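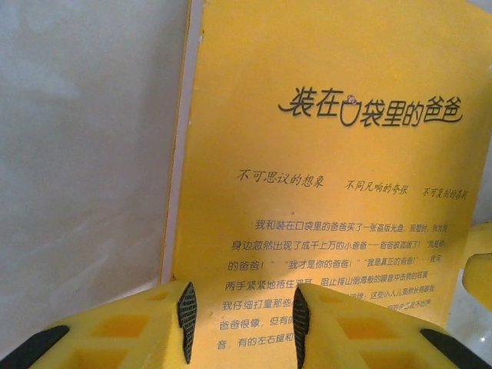 Fig. 1. Wrist camera view, fingers open either side of a paperback.

Print this page | E-mail this page

Lindthorpe, Robot Systems in Practice
Handout 5: Stale frames and the snagged strap
Revised 09/12/2021

Read before the December lab. Bring your own copy of the fault tree.

1. The task

The Drullach cell handles school items: books, a backpack, stationery. The arm carries a two-finger gripper and a small camera at the wrist. The camera does two jobs. It supplies the grasp planner with a target, and during the final approach it supplies corrections to the arm position. The second job is the one that failed.

Books are the easy case. A cover is flat, the edges are straight, and a grasp that is slightly off will usually still hold. Printed text gives the tracker plenty to lock onto, although the fingers hide part of it once they are close.

Bags are harder. Straps, loops and zipper pulls move when anything touches the bag, and a strap lying on the floor can shift well clear of the position the planner was given.

2. What happened

The arm was approaching a backpack. The image stream stalled during the last part of the move. The planner kept correcting against the last frame it held. The fingers closed on a strap instead of the body of the bag, and the arm began its lift. The bag was dragged sideways until the operator pressed the stop.

No one was inside the fence. There was no damage to the arm. One grip pad was replaced as a precaution.

The log showed that the frame in use at the moment of closing was almost 800 ms old. The design limit is 100 ms.
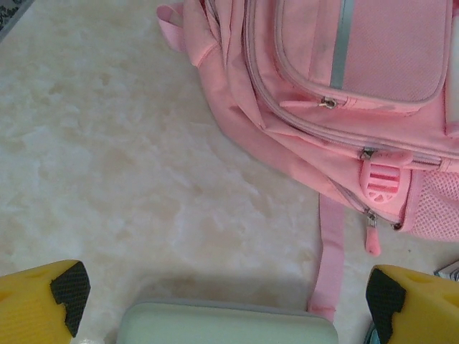 Triin Vanags asked why the watchdog had not tripped, given that a stalled camera was on the original hazard list. The answer is that it was watching the wrong thing. The Jarman controller checks for a heartbeat from the camera driver. The driver was alive and sending its heartbeat on time. It had no new frames to pass on, and nothing in the loop compared the age of a frame with the limit.

3. Contributing causes

(a) Frames were stamped on arrival at the controller. A frame held up in the driver's buffer therefore looked fresh.

(b) The planner re-read the last frame without marking it as already used.

(c) The lift began as soon as the fingers reported contact. Contact with a strap and contact with a bag give the same signal on this gripper.

(d) The lift was tested with books only. Nothing on a book trails along the floor.

4. Changes made

Stamps are now applied at capture. The controller stops the arm if the newest frame exceeds the limit, whatever the heartbeat says. A frame may be used for one correction only. After contact there is a short test lift, and finger width is compared with the expected width before the full lift is allowed.

The test set was widened to include bags at several angles, with smaller items close by. Motion blur is left in on purpose. A blurred frame can be perfectly current, and a sharp one can be stale, so image sharpness must not be used as a check on age.
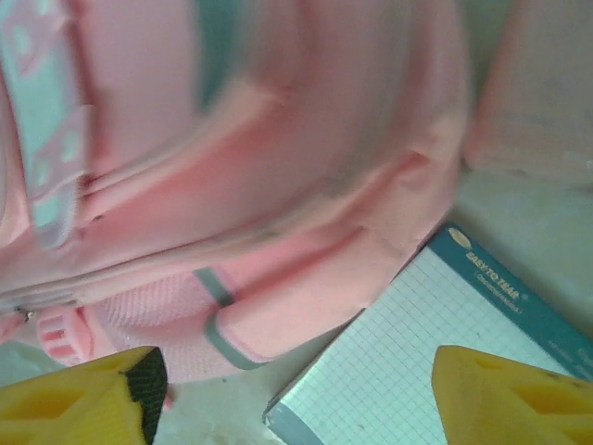

Fig. 3. Backpack and graph pad in one view, with blur on the upper part of the bag.

5. Lab work

Work in pairs on the Lilden simulator. Inject a stall at five points in the approach and record the stopping distance for each. Plot distance against arm speed.

Then remove the frame age check, leave the heartbeat in place, and repeat the run with the stall closest to contact. Keep both logs.

Hand in the plot, the logs and half a page on this question: which of causes (a) to (d) would have been enough to produce the fault with the other three absent?

Do not run the stall script on the real cell.

Share (5) | Comments (0)
Print | E-mail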